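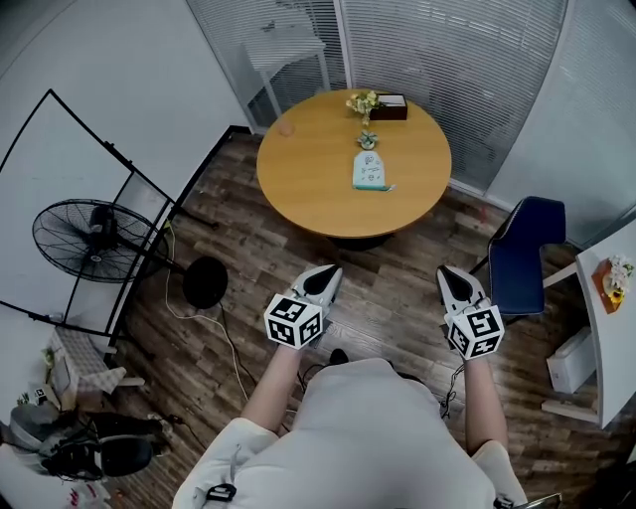
What do we mean when we say a robot has been shown a task?
We mean that a person did the task, the doing was recorded in a form the robot can use (where the hand was, how far open the fingers were, what was in view), and a policy was fitted to the recordings afterwards. How the person did it varies a lot. Most of this handout is about that.

Robot Teaching by Demonstration
Handout 3: Hand-held grippers, guided arms, remote control
Notes as of 7th February. Bring to the practical.

Recap from last time

Demonstration = sequence of observations + sequence of actions. Observation is usually camera images plus the state of the gripper. Action is where the gripper should go next, plus finger width. We write actions relative to the current gripper pose unless stated otherwise. Some of you wrote them in room coordinates in the last exercise. Not wrong, but move the table and you will regret it.

Three ways of showing

1. Guiding the arm by hand (kinesthetic teaching)

You hold the real arm and push it through the motion. Joints are in a soft mode so the arm gives way. Readings come straight off the joint encoders, so no guesswork about pose and no question whether the robot can reach: it just did.

Weak points. Your own arms are in the camera view, blocking things. Two arms at once is very hard for one person. Heavy arms make people move in odd, stiff ways and the policy learns the stiffness. Fine for short tasks, drawing a line, pressing a button, opening a drawer. Poor for anything with cloth.

2. Remote control (teleoperation)

You move a leader device, the robot follows. Leader can be a smaller copy of the arm, a pair of tracked controllers, a joystick (please no). What the robot sees during recording is what it will see later, which is a very big plus. Same cameras, same gripper, same delays.

Weak points. You need the robot there, working, with somebody near the stop button. Operator feels little or nothing of the contact. Delay matters more than beginners think – above a certain point people go over to move-and-wait, and move-and-wait shows up in the data as long pauses. The policy then learns to pause. We will look at a Grisis log with precisely this problem in the second half.

3. Hand-held grippers

No robot in the room at all. The person carries a gripper in each hand, about the same finger shape as the robot will have, and does the task directly. Pose is recovered afterwards or live, from cameras, from markers on the grippers, from inertial sensors, or a mix. In our set-up each gripper carries a white cube with black square markers on its faces, mounted just above the grip, and the fingers are white with black pointed tips.

Good: quick, portable, natural speed, two hands are easy. You can go to a real room with real furniture, not the one bench in the lab. You feel the contact through the handle, at least somewhat.

Weak points. Pose is estimated, so it has noise. Nothing stops you doing a motion the robot can't do. Wrist angles are the usual culprit. Human shoulder sits in a different place to the robot's shoulder.

Why a cube and not one flat marker

Flat marker: turn your wrist and it goes edge-on, camera loses it. With a cube there are several faces and normally at least one is turned usefully to the camera, often two. Two faces at once gives a much steadier pose because the markers are not in one plane. (Recall the pose ambiguity of a single small square seen nearly head on. Two answers fit the corners almost equally well and the estimate flips between them. Looks like the hand is twitching.)

Each marker has its own ID. The IDs tell the software which face of which cube it has found, left hand or right hand. If you swap the grippers over, left data becomes right data and nothing complains. Check before you start.

Marker to fingertip is a fixed offset, measured once in calibration. If the cube is knocked, the offset is wrong by the amount of the knock, at the tip, multiplied by the lever arm for any tilt. A tilt of 2 degrees does not sound much. Work it out for your finger length, it is exercise (b).

The view from the head

Many set-ups add a camera at head height. It gives context: where the table is, which object comes next, where the other hand is. The fingertip detail is better from a camera at the wrist. Policies that get both tend to do better when the objects start in new places, but the head view also brings in a lot that has nothing to do with the task. Chairs, flower pots, cables on the floor, a fan. If the tissue box is always on the same table with the same chair to the right, the policy may well use the chair to find the box. Then someone moves the chair.

What to do:
– change the background between batches, small changes are enough
– change the starting place of the objects every time, within reach
– change where you stand
– record in more than one room if you can

Don't tidy the room to perfection either. A robot that has only seen bare tables copes badly with a table that has a cup and a plant on it.

A word on clear and shiny things. A faint clear glass on a pale wood table is hard to pick out even for you looking at a still. If it is part of the task, make sure it is lit from the side, and expect to need more demonstrations of it. If it isn't part of the task, leave it in some of the runs and take it out of others.

Starting and ending an episode

Every episode has the same shape:

Grippers up in front, both cubes in view, fingers open. Hold still. Recording on.
Move in. Do the task at a steady pace.
Withdraw to roughly the start position. Hold still. Recording off.

The hold at the start is used for aligning the streams in time. Skip it and the wrist and head cameras can be out by several frames, and you won't see that until training goes strange. The hold at the end tells the policy what finished looks like. Without it the robot doesn't know when to stop, and carries on poking at things.

Pace. Slower than you would at home, faster than you think you should. Don't correct yourself mid-air. If you fumble and recover, keep it and tag it "recovery" – these are valuable. If you fumble and give up, tag it "fail" and keep it as well, in the other folder. Do not delete anything on the day.

Practical task for this week

Pull one tissue from the box, put it down flat on the table, let go. Sounds trivial. It's not: the left hand has to steady the box while the right pulls, soft object, hard to see the edges, and the box slides if it is nearly empty.

Per pair:
8 warm-up runs, not counted
then the real batch, change box position after every run
then swap who holds the grippers and do another 8

The tagging is done in Boltero, log in with your course account. Label within the same session, memory goes fast. Tags: success, recovery, fail, bad tracking. One tag each, if unsure choose the worse one.

Before you record

Cables. If your gripper has a cable, run it back along the forearm so it stays clear of the fingers and does not swing across the cube. Cable over a marker = lost marker.
Floor. Leads on the floor go under or behind you. You're looking at your hands, you will not be looking at your feet.
Sleeves. Short or rolled up. A loose cuff covers the cube at the worst moments.
Head camera strap snug. Slipping by a finger's width over a batch is enough to spoil the head view calibration.
Marker faces clean, no glare from the lights. Matt print only.
Check both hands show in the live view with arms streched fully forward, and again with hands close to the body.

How much data?

Depends (sorry). The Thibodeau set used in the worked example has 1,197 episodes over several table-top tasks, and that is on the small side. For one narrow task in one room you can get something moving with far fewer. For one task in any room, variety counts for more than the total. Twenty runs in each of several rooms beats the same number in one. See the plot in the slides, the one with two curves. The flat curve is the single room.

From your hand to the robot's hand

Steps, in order:
(i) recover gripper pose for each frame
(ii) drop or repair frames with no pose. Short gaps fill in, long gaps cut the episode
(iii) smooth, lightly. Too much and you lose the moment of contact
(iv) convert to relative actions
(v) check against the arm's reach and joint limits. Throw out what can't be done
(vi) correct for delay on the real robot

Step (v) is where most of the hand-held data gets lost. In the Bremomico excercise last June a good share of the runs failed here, nearly all for the same reason: people reached across their own body with the elbow high. Comfortable for a person. The arm hits its limit. Stand square to the table and use the near hand for the near object.

Step (vi), short version: by the time the robot acts, the image it acted on is old. Measure the camera delay and the arm delay separately, then shift. Full version in handout 4.

Exercises

(a) Give one task for which you would choose guiding by hand over hand-held grippers, and say why. Two or three lines.
(b) Cube is tilted by 2 degrees after a knock. Find the error at the fingertip for your own gripper. Measure the length, don't guess.
(c) Take one of your own episodes tagged "bad tracking". Plot the number of markers found per frame. Mark where the pose jumps. Is it one face or two at that point?
(d) Sketch how the delay in remote control would show up in a plot of gripper speed against time. Then do the same for a hand-held run.
(e) Your policy works until the chair is moved. Suggest two changes to the recording and one to the training.

Reading: chapter on pose from planar markers, skip the proofs. Slides from week 2 for joint limits. Hand in (b) and (c) together as one file, plots included, axes labelled please.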